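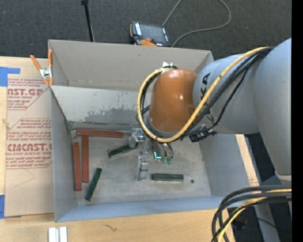

KUKA arm reaching into the grey box.

5 min read

Workshop notebook, February, Sunday, started 10.15

Certificates for the Skevomlow Scholars spring induction. Seren Rosser has the member list and signs off the proofs. I have the printing, trimming and numbering. Notes below are for whoever does the autumn batch.

Job as it stands: 308 certificates, printed four to a sheet, so 77 sheets if nothing is spoiled. Stock is the 200 gsm cream, long grain. Last year the grain ran the wrong way and the certificates curled in the folders before the chapter presidents had finished handing them out. Checked this time by wetting the edge of an offcut. Grain runs the long way. Good.

10.30. First proof on plain copier paper. Border sits too close to the trim on the two left-hand positions. Moved the whole sheet layout right and down a touch, second proof looked even all round. Society crest is printing heavier than it shows on screen and the small leaves at the bottom fill in. I opened the file and found the crest had been pasted in as a picture and then stretched. Replaced it with the line version from the Ratesstead folder. Anyone making a new template should start from that one and leave the old ones alone.

Third proof on the proper stock. Happy with the crest. Left it on the side to cure and went on to the names.

Names. This took most of the morning. The list comes from the online joining form, and people fill in the form as they like. Problems found:

- Names all in capitals, or all in small letters. Don't use the automatic "proper case" button, it turned every Mc and every hyphenated name into something wrong.
- Accents lost when the list was opened in the spreadsheet program. Import the file as text and choose UTF-8, then they survive.
- Several members have typed the degree title in the name box.
- Some have a family name first. Left as typed. Seren says the form now asks "your name as you would like it on the certificate" so we take them at their word.
- One member is on the list twice, once from Voyle and once from Trunton. She moved campus in the autumn. Seren confirmed Trunton, and a late joiner from Voyle took the empty place, so the total stays the same.

Longest name runs onto a second line at the normal size. I dropped the size for that one certificate only. It looks fine beside the others. Dropping the whole run to match would make the short names look lost.

12.40. Stopped for lunch.

13.20. Seren came in and went through the proofs by the window. Her changes:

The wording "in recognition of academic achievement" to become "in recognition of academic achievement and service". This was agreed in the autumn and I hadn't been told. Fits on the same line with slightly tighter spacing.

The signature of the regional adviser to go on the right, chapter president on the left. Old template has them the other way round. The presidents sign by hand at the event, so the left line needs more space above it. Gave it a good thumb's width.

No date printed. The three campuses hold their inductions on different evenings and it is simpler for the president to write it in when signing. I added a short rule for it under the crest. Use a pen with black pigment ink for this. Gel pen sat on top of the stock and smeared when I ran a finger over it after a minute.

We also talked about whether to keep the gold seal stickers. I would drop them. They are slow to put on straight and they mark the certificate above if the pile is stacked face up. Seren wants them kept, as members' families like them in photographs. Kept. Putting them on with a card template with a hole cut in it, lined up against the bottom corner. Template is in the top drawer with the bone folders.

14.10. Began the run. Fed the sheets by hand through the straight path, tray feed bends this weight too much. Order is by campus, then surname, and laid out so that each cut pile stays in order: position 1 holds the first quarter of the list, position 2 the next, and so on. After trimming, the four piles go on top of each other and the whole lot is sorted. Worth the trouble of setting up. Last spring they were laid out across the sheet and Seren spent an evening sorting them on her floor.

Spoiled 3 sheets. First went in skewed. The other two had a grey streak down one side, which went away after I cleaned the rollers. Reprinted all of them at the end and slipped them back into place before trimming. Checked the names on either side of each.

15.45. Trimming. Small piles only, the guillotine pulls the top sheets forward when the pile is thick. Clamp down hard with a piece of greyboard on top or it leaves a dent in the cream. Cut the long edges first, all of them, then reset the back stop once for the short edges.

Two certificates have a faint nick on the lower corner. Blade wants sharpening before the next job. I have kept them in the run for now and will reprint if Seren minds.

16.50. Numbers on the back in pencil, light, matching the line in the list.

Still to do:
- Seals on for Trunton, then Voyle. Ratesstead last, theirs is the latest event.
- Interleave with tissue once the seals are on.
- Envelopes for the members who can't come. Board-backed, and Seren is getting the addresses from the chapter secretaries.
- Order more of the cream. There is enough left for spoils and late names but not for autumn.
- Save the finished template with the new wording and delete the copy on the desktop.

Left the trimmed piles under the boards with a weight on top. Machine off, rollers clean, offcuts in the notepad bin.

Contact the workshop | © Skevomlow Scholars | Back to top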